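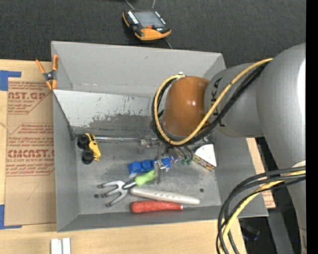

The mixed bin at Grultness, with a cultivator and a blue toy piece among the contents.

Grultness Lending Shed: second progress report to the Plasmont Small Grants Fund
Prepared by Tamara Kushnir, 7th September

You asked for this report to cover spending, activity, problems and "learning". I have put the problems first as they take up most of the room.

The mixed bin

When we applied, the plan was that everything coming back to the shed would go straight to its proper shelf. Garden tools to the left wall, toys to the right, kitchen things in the cupboard with the door that sticks. I drew a diagram. You may remember the diagram, it was in colour.

What we have is the mixed bin. It is grey, it is metal, and the panel that leans against the back of it has gone scuffed and peeling in a way I would love to call patina. People borrow a cultivator and a box of toys on the same visit, and they bring them back in the same bag, and the bag gets emptied into the first thing with sides. Our own rota does this too. I have done it, in July, while telling someone else off for it.

We have stopped fighting and made the bin official. Anything returned goes in, and it is emptied and sorted before we open again. This has worked better than the diagram. Soil does get on the toys, so there is now a washing-up bowl and a brush on the list of equipment, and a rule that tools are knocked clean outside. The rule is obeyed by people who would have done it anyway.

We did think about a second bin, one for garden and one for play. Baltasar Villalobos, who runs the sorting sessions, is against it. His view is that two bins will give us two mixed bins. I had nothing to say to that and the second bin has been dropped from the budget.

Sorting sessions

These were down in the application as "skills-based community activity", a phrase I regret. In practice a few of us stand at the table with the bin and take things out of it. Each item is checked, cleaned if it needs it, mended if we can, and put on the shelf. Loose handles take the longest. Toy pieces that have lost their toy go into a drawer, where they wait for the rest of themselves to come back. Sometimes it does. The drawer is quite full.

The sessions have been well liked, which surprised me more than it should. One woman came to return a hand fork and stayed all morning. A father and son have taken over the sharpening, and the son has opinions about oil. We run out of tea before we run out of tools.

Spending

The award was £3,286. Most of the first payment went on shelving from Fullico, which arrived promptly and in the wrong depth. They exchanged it, though the exchange cost us a fortnight and a certain amount of goodwill in the stairwell. The remainder bought labels, replacement handles, gloves, the brush and bowl mentioned above, and a year of Yilma, the booking system.

Yilma is fine. It sends reminders, and the reminders work. It also insists that every item has a category, and only one, so the watering can with a duck's face on it is listed under Garden and its regular borrowers (all of them under six) cannot find it. We have put a note on the wall.

There is an underspend on printing. I would like to move it to handles, if you agree. Please treat this as the formal request, as I couldn't find the form.

Members

We have 37 member households, against the 29 we promised you for this stage. I would enjoy this more if I thought it was the leaflets. Most of them seem to have come in out of the rain and been handed something.

Problems outstanding

The cupboard door. The left wall, which is slightly damp low down, so the spades have moved up and the short members have to ask. One strimmer, offered to us very kindly, which I am still trying to refuse. And the labels come off in the wash, which Baltasar did warn me about, and has since mentioned.

Next period

We shall go through the toy drawer and decide what can be matched. There will be a repair morning for wooden handles, bring your own if you have one that wobbles. I will also redraw the diagram with the bin on it.

Receipts are in the usual envelope, apart from the one for gloves, which went through the wash with the labels.

Shared 37 times
2 comments

MossyPete
Is the duck watering can free at the moment? Asking for my granddaughter, who is standing behind me.

Jan at no. 12
Take the strimmer. My brother-in-law will fix it if it's the red one. Also I think I still have your trowel, will drop it in the bin.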